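# Rallport 小区封闭阳台开放日参观记录 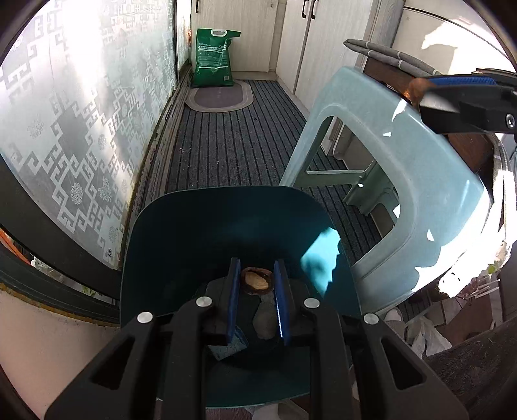
**Tiina Koivisto**
住宅构件与室内物理环境顾问

参观日期：2025年2月22日
主办：Sadolico 门窗改造事务所
地点：Rallport 小区，Pal 楼及服务中心一层

## 1. 行程与范围

开放日分两段。上午进入 Pal 楼的住户，看使用中的封闭阳台；下午在服务中心一层看窗扇样件、玻璃样板和 Stotness 展台的塑料坐具。我报名的是上午第二组，先在门厅签到，领鞋套和一页平面图。平面图比例偏小，阳台部分几乎看不清尺寸，下文数据以我自己的卷尺和主办方提供的构件表为准。

Sadolico 的改造项目从去年9月开始登记，Pal 楼登记阳台的构件表共359行，每行对应一个窗扇、一段轨道或一处收口。表格可以现场翻阅，不能带走。我抄了与参观户型有关的部分。

本记录不评价住户的装修选择，只写窗、光、坐具和小件存放四个方面。

## 2. 阳台窗

阳台为狭长形，一侧通长开窗，窗下有长轨道或窗台一直延伸到远端。窗面是磨砂玻璃，上有白色中式棂格图案，间以圆形花卉纹样。白天逆光时，图案从室内看十分清楚，窗外物体看不到轮廓。

从遮挡视线的要求来说，这种玻璃在低楼层是合适的。存在的问题有三：

- 图案密度在整面玻璃上大致一致，坐姿视线高度没有留出透明带，坐下后看不到室外。
- 磨砂面开窗时才能观察天气，住户说冬季为此要多开几次窗。
- 玻璃靠下位置有一个小圆形贴标样的东西，我没有辨认出内容。如果是验收标，应按构件表统一位置，目前各户不一。

窗扇净宽按构件表为592 mm，我在现场复量，结果一致。推拉手感偏重，远端一扇更明显。陪同的技术员解释为毛条规格较厚，更换后可以减轻，但隔声会有损失。毛条厚度没有写进构件表，建议补上。

窗框为深色，下方墙面浅粉偏白，两者交界处的收口是参观时提问最多的地方。有住户反映打胶发黄，技术员的答复是选用中性胶并避开雨季施工。该答复比较笼统，没有给出胶的型号。

## 3. 日照

进入该户时阳光已经照到坐具上。青绿色椅子右侧的受光部分明显变亮，呈鲜亮的浅蓝，与未受光的暗青绿相差很大。旁边淡薄荷绿凳子上的光斑形状不规则，边缘明亮。

这一现象对选色有参考意义。深一档的青绿在阴影中显得沉，受光后色相偏蓝；浅薄荷绿在两种条件下的差别，我目测要小一些。没有带色度计，以上只作目视记录，不宜引用为测量结果。

塑料坐具长期放在朝阳阳台，主要风险是褪色和脆化。磨砂玻璃对可见光有散射，对紫外线的阻隔取决于玻璃本身的构造，主办方当天没有提供透射曲线。我已书面索取，收到后另附。

## 4. 坐具与软装

### 4.1 青绿色塑料椅

靠背为弧形圆角，座面向前延伸。弧形靠背对狭窄空间有利，侧身经过时不易挂碰衣物。该椅在阳台上可兼作台面。就这个用途来说，塑料面便于擦拭，缺点是没有挡边，圆的东西容易滚落。

服务中心展出的同类椅子，座高标牌写400 mm。标牌没有注明测点在座面前缘还是中心，两处读数可以相差不少。正规的产品说明应当写清。

### 4.2 薄荷绿塑料凳

平座面，带一个大的矩形提手孔。凳子当时斜着，凳腿和横档都能看到。横档对抗侧摆有作用，也为叠放带来限制，选购时应在现场试叠。

提手孔尺寸较大，单手抓握没有困难。大开孔的代价是坐感，坐久了孔边有压迫。Stotness 展台上的新样品把孔缩小并移到边上，我试坐后认为有改善，但提起时重心偏向一侧，需要换手。两种做法各有用户，展台人员也没有推荐其中一种。

### 4.3 灰色绗缝垫

放在深棕色木质家具上，表面有一道道绗缝沟槽。沟槽能固定填充物，减少移位，清洁时则是积灰的位置，应顺着沟槽方向吸尘。垫子靠近开启窗时，建议雨天收起。垫子的填充材料未知，没有拆看。

## 5. 小件整理

阳台上有一部分小件，形态和质地相差较大：一件棕色、近椭圆形的小物，中间浅褐、边缘颜色更深，像干菌盖或一片贝壳；一块灰色石头状的东西；一张浅蓝色印刷卡片或小包装，字迹很淡。这类物品在家庭阳台上很常见，体量小、没有固定类别，也最容易长期留在椅面上。

在不知道具体是什么之前，我按下列原则给出存放建议，当天也在讨论环节讲过：

1. 可能是食材的，一律先按食材处理，装入密封容器并离开阳光直射位置。干货反复受热后容易回潮、走味。
2. 石块和贝壳类单独放浅盘，盘底垫软布，避免划伤塑料面。
3. 带字的卡片和包装先看有没有日期或批号，看过再决定去留。字迹已经很淡的，应在背面补写。
4. 椅面只作分拣时的临时台面，分拣结束后清空。

讨论中有人主张在窗台一侧加装搁板。我不赞成。搁板会占用推拉扇的清洁空间，物品掉进轨道后很难取出。如果一定要加，应放在实墙一侧，进深不超过一只浅盘的宽度。

## 6. 下午样件区

样件区陈列较杂，玻璃样板没有按构造排列，同一图案的不同厚度分散在两张桌上，需要来回对照。棂格图案有疏、密两种。隔着密的一种看手掌，掌心离开玻璃一段距离后轮廓就散掉了；疏的一种遮挡较弱，采光较好。我个人建议低楼层用密图案，高楼层用疏图案，或者只在下半扇做磨砂。

窗扇开合样机可用，但安装台晃动，手感不能代表实际安装后的情况。毛条样品有标签，密封胶样品没有标签。

Stotness 展台除凳子外还有一批再生料椅面样片，颜色偏灰，表面可见细小杂点。对方给了一份耐候说明，只写了“适合室外”，没有试验时长，也没有执行标准编号，暂不采信。

## 7. 待办

| 事项 | 对象 | 状态 |
|---|---|---|
| 玻璃紫外透射曲线 | Sadolico | 已书面索取 |
| 毛条厚度补入构件表 | Sadolico | 口头同意 |
| 密封胶型号 | Sadolico | 未答复 |
| 座高测点说明 | Stotness | 已提出 |
| 再生料耐候试验报告 | Stotness | 已提出 |

交通方面，小区东门临时封闭，应从北门进入，步行到 Pal 楼要绕过停车场。服务中心午间不供餐，附近有一家面馆。鞋套回收箱在二层，领取处在一层，离开时注意不要走错楼梯。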